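Renting an Arm by the Month
What a small integrator has learned from its first year of the Clullow kit

Gerkham sells one thing, a tabletop robot arm package called the Clullow, and mostly it doesn't sell it at all. Customers rent. The package comes with the arm, a gripper, the controller and a block of support hours, and the shortest term is 3 months.

Annatjie Visser runs the Sallville office and wrote most of the service agreement herself. "People asked us for a price and then went quiet," she said. "When we offered it by the month, they called back. They wanted to know if it could do their job before they bought anything."

A new customer sends in the parts it wants handled. Gerkham's staff work with those parts at their own bench for up to four weeks and then write a report, good or bad. The fee for that stage is charged either way. Visser said she lost a few inquiries over it and doesn't plan to change it.

Household plastics come up often in these trials. They are light, they flex, and thin rims sit close together once the pieces are nested. "A steel bracket is easy," Visser said. "It's always the same shape when you squeeze it. A cup isn't. And if you can see through the bin, the camera has a harder time with it too."

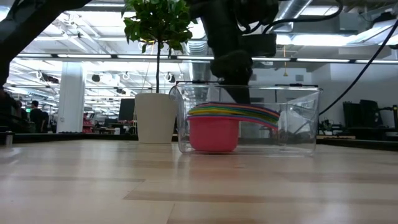 Zinhle Pillay put it less gently when reached by phone in July, saying that the trial report on her own parts was useful but the setup afterward took longer than the sales call had suggested. Her shop, Ngubane, packs mixed kitchen goods and has had a Clullow on one bench since spring. She said the arm itself has given her little trouble. The teaching software was the slow part, and the manual assumed her staff already knew the terms.

Visser doesn't dispute that. The manual has been rewritten and is now 74 pages, which she admits is still long. The first four cover everything an operator needs for an ordinary shift, and the rest is for whoever does the setup.

She was also direct about what the kit won't do. It isn't fast. A person with two free hands will beat it on most packing work, and she tells callers so. Where it makes sense, in her view, is a dull job that has to be repeated all day at a steady pace.

Support hours are used mainly in the first month. After that, most calls are about worn finger pads, and those can be changed on site with a hex key. Replacement pads are included in the rent. Cables are not, and Pillay would like to see that changed at renewal.

Visser said she is looking at it.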